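Solder seams and the case for fusion welding in small rings

The repair bench at Griffiths takes in more split shanks than any other kind of job. Most of them fail at the same point: the sizing seam, opposite the setting, where a previous jeweller cut the band and closed it with solder. The metal on either side is usually sound. The seam has corroded, or it was never fully filled.

Delyth Price has run the bench since the firm moved to Dosholm, and her job book for the past year lists 397 shank repairs. She sorts them by the cause of failure. Underfilled seams lead the list, followed by seams attacked by pool chlorine, then seams made with a solder of the wrong grade for the alloy.

Solder is by design a different alloy from the parent metal. It must melt at a lower temperature, and that is achieved by adding zinc, tin or, in older stock, cadmium. The seam is therefore softer than the band, often a slightly different colour, and less noble. In a 9 carat ring worn in chlorinated water, the attack starts there and moves inward along the joint. A ring can look intact from above and be held by a third of its section. 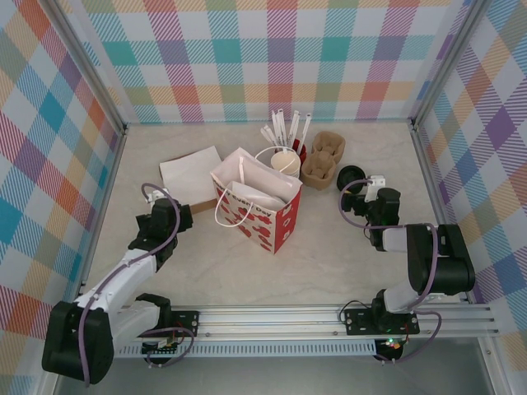 Fusion welding removes the filler. The two faces of the cut are brought together and melted into each other, either with a pulsed laser or with a small pulse arc machine using a tungsten electrode under argon. If wire is added it is of the same alloy as the ring. The finished joint can be hallmarked without concern about a low reading at the seam, and it takes the same polish as the rest of the shank.

Preparation matters more than the machine. A soldered joint wants two flat faces in close contact, so that capillary action draws the filler through. A welded joint in anything thicker than light wire wants the faces bevelled, because the pulse only reaches a short way down. Price files a double bevel, leaves a narrow land in the centre, welds the land first and then builds up each side with wire. A pulse laid over a closed butt joint will seal the surface and leave the middle open, and the ring will crack when it is next stretched on the mandrel.

Alloys do not behave alike. Platinum welds cleanly. Yellow gold is manageable at 18 carat and less so at 9, where the zinc boils off and leaves pits. Sterling silver is the difficult one. It reflects much of the laser's energy and conducts the rest away, so the operator raises the power until the surface spatters. The pulse arc copes better, and on the Groveck unit at Dosholm silver is done with a sharp electrode and short pulses.
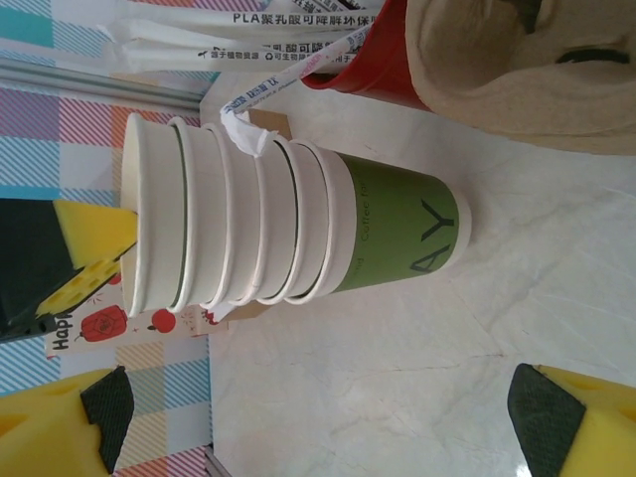
Where solder still wins

Long seams, box construction and large flat joins remain solder work. A torch heats the whole piece and the filler runs the full length in one pass, where a welder would need hundreds of overlapping spots. Antique pieces are decided one at a time. A brooch from 1961 with earlier lead solder on the back cannot go near a torch until every trace of lead has been scraped away, and a weld kept well clear of it may be the safer course.

Cost is the other consideration. Price charges the same for a welded sizing as for a soldered one up to a shank width of 4 mm. Above that the welded job costs more, and at 8 mm it takes most of an hour.

Stones tip the balance again. Opal, emerald and pearl normally have to come out before soldering. With a weld they can usually stay in, as the heat is confined to a small spot and the ring can be held in the fingers throughout. Wuramia, which supplies casting grain and matching wire to the workshop, now draws its 18 carat white in a finer gauge intended for this kind of work.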